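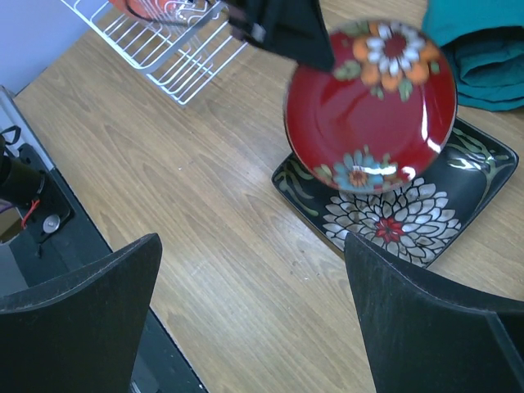 Teaching a Two-Fingered Arm to Clear the Dishes
Student project report, Riddale robotics course
Last updated: Aug 12, 2020
7 min read
Home Projects Reports Contact

When our group picked kitchen work for the Herora project, we imagined (rather sweetly, looking back) that we would spend most of our weeks on clever learning methods. In fact we spent them learning to drive. The arm is moved by remote control from a hand-held leader we call Kazmi, and every example the policy learns from is one of us doing the job through it, slowly and with a fair bit of muttering.

We recorded 206 usable demonstrations out of 300 attempts, and I'm still quite proud of that! Plates in the wire rack were the hardest part for me, as the fingers have to come in either side of a rim with another plate leaning right behind it.

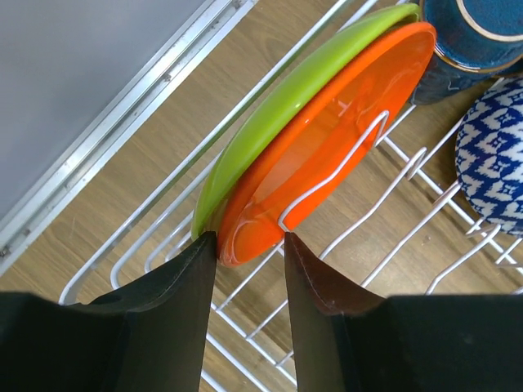 How we ran a session

Each of us drove for 40 minutes and then swapped, because tired hands make wobbly paths and the policy copies wobbles very faithfully. We agreed early on to open the fingers fully before every approach, even when it felt like a waste of time, so that the start of each grasp looked much the same whoever was driving.

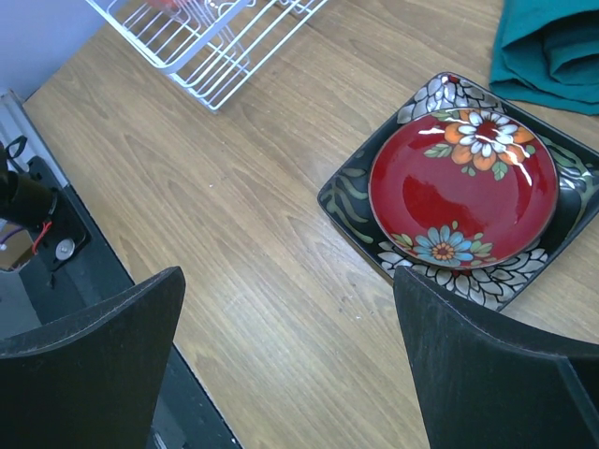

Why not just write the movements down as a fixed program?
We tried that in February, and it coped nicely until a dish was put down at a different angle. Showing the task many times, with the dishes moved between goes, gave the arm a range of starting points to learn from.

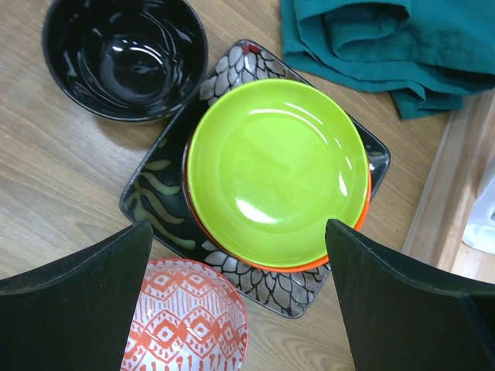 Labelling took much longer than driving, and I wish we had planned for it. Our tool, Predar, wanted one name for each target, and we had cheerfully been writing "the bowl" in our notes. With a green bowl nested in an orange one on top of a square plate, and more bowls standing close by, that could mean almost anything, so we went back and wrote colour and position into every label. It was dull work, but we did it with plenty of tea, and next year's group is very welcome to our list of names.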